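4.2 Stacking and the Use of Counter Space

The second part of the Clestitz household study looked at how people group dishes on the counter between the end of a meal and the time the dishes are put away. Earlier work in the Nomora survey treated the counter as a place of passage, where items stay only briefly. Our visits suggest a slower pattern. In many of the kitchens, dishes stood on the counter from the evening meal until the next morning, and residents described the stack as a form of storage in its own right.

Stacks were recorded by order, by the type of dish at each level, and by the surface beneath. Residents were asked to build them in their usual way and were given no guidance on size or color. The most common order placed flat dishes at the bottom and deeper ones above. This order was kept even where the pieces did not belong to one set, as in Figure 5, where two plates, one white and one dark gray, lie under a red bowl and a cream-white bowl.

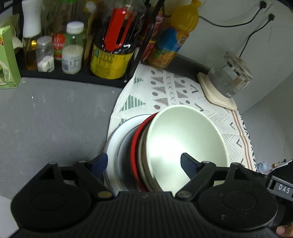 Stoltley Papers in Home Studies, Vol. 4, p. 90

Figure 5. Mixed stack of four dishes on a patterned fabric mat, with a clear glass container on a square coaster.

Mixed stacks of this kind raise a practical question. Dishes from one set usually nest closely, while dishes from different sets may rest on the rim of the piece below and leave a gap. Residents were aware of this. Several said that they kept a fixed order for their mixed dishes and would take a stack apart in order to add a plate at the bottom. Others placed the plate on top of the bowls and accepted that the stack would be less steady – a choice they linked to lack of time in the evening.

The surface beneath the stack also received attention in the interviews. Fabric mats were valued for keeping dishes from sliding and for reducing noise. They were also said to mark out a part of the counter as reserved for dishes, although other items were often set down on the same mat. Wall outlets had a similar effect on layout. Residents of the older apartments in the Dow district reported that cords limited how far back a stack could be placed, and that small appliances took up the space nearest the wall.

Differences between households with and without a dishwasher are treated in Section 5.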